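Section 6. When the Arm Stalls Over a Bin

I wrote this section after a bad afternoon with the sorting setup, so forgive me if I sound a little bossy in places. The fault is called a rim stall. The right arm comes in over a bin to pick something up, the gripper goes down a hair off target, it touches the edge of the bin, and the controller keeps pushing until it hits its force limit and throws code 289. Everything stops, and the arm hangs there looking perfectly innocent!

Run through all of this in the Fulari simulator first, even if you're itching to get to the real bench. I skipped that part once and bent a fingertip.

Before you start

Load the Birker table layout and the two-arm profile. Set the force limit to 500 in the safety tab (mine had gone back to the default of 1,299 after an update, and that's way too high for these bins).

CAUTION: On the real bench, hit the stop button before you put your hands anywhere near the bins. A stalled arm is still powered, and it can jump when the fault clears.

Clearing the fault

1. Pause the run. Don't press Reset yet! Reset sends the arm home by the shortest path, and the shortest path may go straight through the side of a bin.

2. Park the left arm with its gripper out past the edge of the table. You only want one arm to worry about.

3. Turn the view until you can see the right gripper and the red bin together. Check the narrow tip against the upper rim at the far end, and watch out for the wrist too, which has a small attachment sticking out to the left.

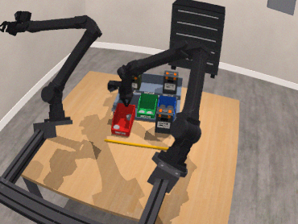 4. Jog the right arm straight up, using the slow setting. Keep going until the tip is well clear of the rim, then swing it away from the rack.

5. Now press Reset. If code 289 comes right back, your force reading is stale, so close the run and reload it.

Finding out why it happened

Nine times out of ten, for me, it's the bin angle. The red bin sits outside the rack, so it's easy to leave it slightly turned, and the pick planner thinks it's square to the table. Open the bin settings, click Refit, and compare the outline with the bin itself. Daryna Melnychuk showed me that you can do the refit 2 times in a row and the second pass usually lands closer.

NOTE: If you moved the yellow rod or anything else on the table, save the layout before you refit or you'll lose the change.

Once the outline matches, run a single pick at slow speed with your finger on Pause. If it stalls again, save the log and send it to Yao-tsung Lau along with your layout file.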